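The Small Bathroom Issue

Sasteo Home Letter

Hello again, everyone! The small bathroom issue is finally here, and I have been looking forward to writing it since July, when I asked you all what you wanted more of and the answer came back so loudly that I had to clear out my inbox twice. Small bathrooms. Tiny ones. The kind where you open the door and it bumps the toilet. I grew up with one of those and I rent an apartment in Morkport with another, so I have strong feelings on the matter and a lot of years of trying things.

Let me start with the one I'm most excited about, which is Hryhorii Symonenko's bathroom in Namport. Hryhorii has been reading this letter for ages and he wrote in with such a good account of what he did that I took the train out to see it. The room is 42 inches wide at the narrow end. Forty-two! I stood in the middle and could touch both walls with my elbows bent. And yet it is one of the nicest rooms I've been in this winter. He has lived there 10 years and only got around to the bathroom last year, and the whole job came to $342, with $300 of that going to a new faucet and a plumber's visit to fit it. So the part that made the real difference cost him $42, and it went on hooks, a rail, paint and one shelf.

What did he do with it? First he took everything out. I mean everything, down to the soap dish, and he put it all in a laundry basket in the hall and lived out of the basket for a week. Whatever he went out to the basket for got to come back in. The rest he gave away or threw out. I love this so much. I have told people to declutter for years and I always tell them to sort things on the bed into piles, and that never works for me because I get attached to all of it once it's laid out. With the basket you don't have to decide anything. You just brush your teeth and wash your hair and see what you miss.

Then he looked up. Most of us hang things at eye level and stop there, but there's a foot and a half of wall over the door in nearly every bathroom I've been in, and it's almost always bare. Hryhorii's one shelf went there. It holds spare toilet paper, a first aid tin and the good towels for guests. He needs a step stool to reach it and he says he has been up there maybe once a month, so that's the right place for those things to be.

The rail runs along the long wall, with hooks on it, and the hooks slide. I can't tell you how pleased I was by the sliding hooks! When his sister visits with her kids they push all the hooks down to one end and the kids' towels fit on the other. He painted the wall behind it a deep green, satin finish, two coats, and he did the ceiling in the same color, which I would have been far too scared to try. It looks wonderful. The corners sort of melt away and you stop noticing how close everything is.

Now for storage that stands on its own, because a lot of you rent and can't drill. I had more letters on this than on anything else. The plain truth is that floor space is the thing you have least of, so whatever stands on it has to go up. Round towers are my favorite. There are no corners to catch your hip on in the dark, they tuck in next to a sink pedestal far better than a square cart does, and the stacking kind can be taken apart and rinsed in the tub.
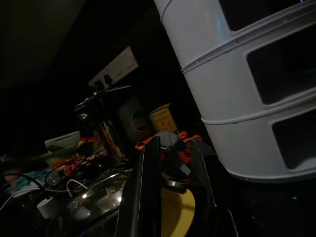
Page last changed: Mar 13, 2024

If you go for a stacked tower with open slots in the front, think a little about what goes in which tier. I put washcloths at the top, where I can grab one with my face dripping, hair things in the middle and cleaning cloths at the bottom. Heavy bottles should stay low as well. I once filled the top of a narrow unit with shampoo and bumped it with the vacuum, and I was finding conditioner behind the toilet for days. White plastic is very forgiving, by the way. It wipes clean and it bounces the light around, and in a room with one small window (or none, hello fellow Morkport people) you want all the bounce you can get.

A word on measuring before you buy. Measure at the floor and measure again at knee height, because baseboards and pipes stick out more than you remember. Then cut the footprint out of newspaper, lay it down and leave it there for a couple of days. If you keep stepping on it, it's in the way. I skipped this step with a very handsome ladder shelf and ended up giving it to my neighbor, who uses it for tomato plants and is thrilled with it.

Light was the next big topic. So many of you have the one ceiling bulb and nothing else! Before you spend any money, please take the shade down and wash it. I did mine in January and the difference was ridiculous, I really thought I'd put in the wrong bulb afterward. After that, look at the color of the bulb. The very cool ones make everyone look as though they've had the flu. Go for a warm white, and if you have an outlet near the mirror, a little plug-in lamp at face height is lovely for the evening. Keep it well away from the sink and tub, and if the outlet doesn't have the test and reset buttons on it, ask your landlord or an electrician before you plug anything in there.

Mirrors, too. A bigger mirror does more for a small room than any other one thing, and secondhand stores are full of them. Mine came from Kobori, the salvage place behind the old ferry building, and it had the ugliest gold frame you have ever seen. Two afternoons with a sanding block and some leftover trim paint and I wouldn't swap it for anything. Do check the back of an old mirror before you buy it. If the silver is lifting along the bottom edge, steam is going to make it worse fast. Inside the house you can slow that down by wiping the edge dry after a shower, and that takes as long as hanging up your towel.

And since we're talking about steam! Several letters asked about mildew, and I have tried all the sprays, so I'll save you some trouble. What helps most is air. Run the fan during the shower and leave it on for a good while after, and leave the door open once you're out. Pull the shower curtain all the way closed when you're done so it isn't bunched up holding water in the folds. You can machine wash most fabric liners, and a lot of plastic ones too, on a gentle cool cycle with a couple of towels to scrub against them. Hang the liner straight back on the rod to drip. Mine has lasted three years this way and it still looks decent.

Reader tips, because you sent some great ones. Several people swear by a tension rod across the back of the tub, up high, for hanging bath toys and wet swimsuits. One of you keeps a squeegee on a hook outside the shower at the height of a six-year-old and says the six-year-old now does the tile every night and won't let anybody else touch it. Someone in Namport decants everything into matching bottles and labels them with a paint pen, and someone else in Namport wrote in to say life is too short for decanting. I'm with the second person, but the photos from the first were beautiful and I may weaken.

There was a good question about rugs as well. In a very small bathroom I'd skip the contour kind that goes around the toilet and get one long, thin cotton runner. It dries faster, it goes in the wash with the towels, and it draws your eye down the length of the floor. Get a grippy pad to go under it. Hryhorii has a striped one running the long way and I've already ordered something close to it for myself.

Next issue is kitchens, and I want to hear about drawers. What's in your worst one? Have you ever found a divider that stayed put? Does anyone have a good answer for pan lids? Write to me at the usual address, and tell me the size of your kitchen if you know it. I'm also putting together a page on entryways for people who don't have one, where the front door opens right into the living room, so if that's you and you've found somewhere to put the shoes, please send it along.

Back issues are at the front desk of the Morkport library, and the paint colors from Hryhorii's bathroom are on the card pinned up next to them. The green is the second one down.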